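Great-grandfather's service in the Great War, where to start?

meslow_kid
Hello all, and thanks for letting me join. My great-grandfather, Svend Ravn, came over from Denmark as a young man and was drafted in 1918. I have one letter, a button, and a family story that he drove mules up to the front every night. I'd love to know which unit he was in, but I've been told the records burned. Is it hopeless?

Gudrun Engström
Not hopeless at all, and welcome! A lot of Army files were lost in the 1973 fire in St. Louis, but there are other ways in. Try the state first, as many kept service cards of their own, and then the county newspaper (mine printed soldiers' letters nearly every week, bless them). Does your letter have a return address?

meslow_kid
It does! "Supply Co." and then a smudge that could be a regiment number. The date is just February.

mulebarn671
Supply company fits the mules nicely, but I'd be careful with "every night." My own grandfather told it that way too, and then I read his diary and he'd spent 2 months in a depot counting blankets.

Gudrun Engström
I don't think that's quite fair, mulebarn. Plenty of those drivers went up after dark under shellfire, and a diary from one man doesn't settle it for another.

mulebarn671
Fair enough, I only meant check the story before framing it. I spent $200 on a shadow box with the wrong division patch in it and my sister still brings it up.

Sawsan K.
Look for passenger lists as well. The troopship lists often give the company and the next of kin, and they're a joy to read if you have a long evening and a pot of coffee. I went through 300 pages for my husband's uncle and found him under the wrong first name. 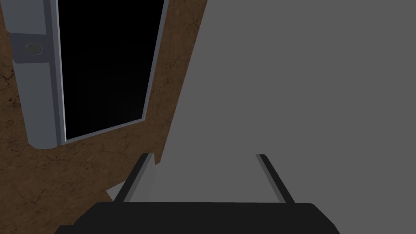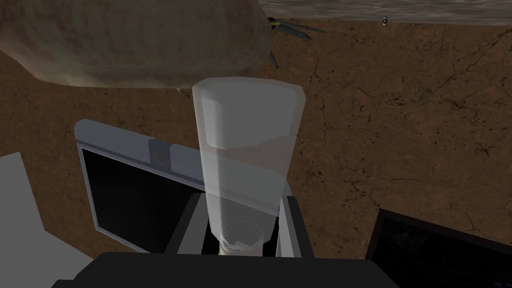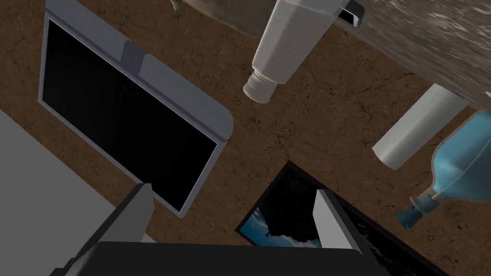 Anyway, do try every spelling of Ravn you can think of, Raven and Rawn and even Brown, as the clerks wrote what they heard.

meslow_kid
Oh, I never thought of Raven! I'm off on Thursday, so I'll start with the ships and write to the state after that. Thank you all so much.

mulebarn671
Good luck, and post the smudge when you can. I still say depot.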